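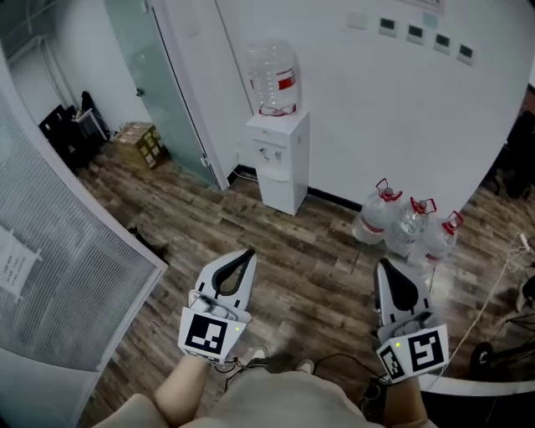

Asunto: Re: Meditación conjunta y los mensajes de Jullov
De: Cường Phùng
Para: lista Círculo de Stestport

Estimados todos:

He leído con atención el correo de Benvinda y quiero responder a un punto.

Benvinda Correia escribió el 14 de enero:
> El nuevo mensaje de Jullov dice que debemos meditar a las 4 de la
> madrugada, cada uno en su casa, durante 20 minutos. Quien no
> participe retrasa la apertura del portal. Ya somos 1.598 inscritos.
> Pido que se confirme la asistencia.

Yo respeto mucho los mensajes y llevo cinco años en este círculo. Sin embargo, no me parece correcto decir que una persona retrasa el portal por quedarse dormida. En los mensajes que tradujo Raelene Mahuika en abril no encuentro esta idea en ninguna parte. Quizás es un error de traducción; el verbo original se puede entender también como "esperar".

Además, la hora no está clara. ¿Es la hora de Stestport o la de cada país? Alby Goodwin entendió una cosa y Kane Tapsell otra, y en mi ciudad la diferencia es de unas cinco horas.

Propongo que Raelene revise el párrafo antes de enviar más invitaciones. Yo participaré de todos modos - pero sin presión para los demás, por favor.

Disculpen si alguna expresión mía suena dura, el español no es mi lengua materna.

Un saludo cordial,
Cường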